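Halia Reading Rooms: progress report, August 2018
Prepared for the Rasov Fund by I-seul Pyo

You asked for a plain account of the evening reading program, so I will start with the number I trust least. The sign-in sheets show 755 visits since the program opened. A visit is a signature. The same person coming back after supper signs again, and at the Maeng Street room people sign on their way to the restroom.

What we can say with more confidence is that all five rooms opened on schedule and the shelving money is spent. 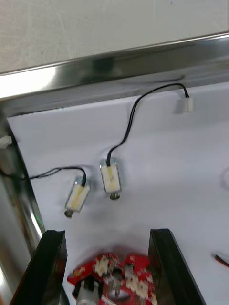 The Stilix reading test is another matter. Scores went up in three rooms, which the spring summary called a clear gain. I would not. The second test used shorter passages, and the weakest readers had mostly stopped coming by then. I have asked for the old passages to be used again in September. Until then, please don't quote the spring figures in your newsletter.

Two rooms worry me. Maeng Street has lost its evening tutor, and the Halia North lease ends this winter with no word from the landlord. The tutors who remain are good, but they are covering for each other more than the budget assumed.
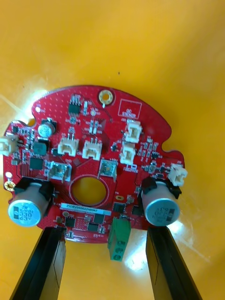

Should the fund pay for more rooms next year?
Not on this evidence. I would keep the five we have, pay the tutors for their prep hours, and find out who stopped coming and why.

The phone calls to former readers have begun. So far most of the numbers on the forms are wrong or out of service. I will send what we get with the September scores, along with the corrected book receipts.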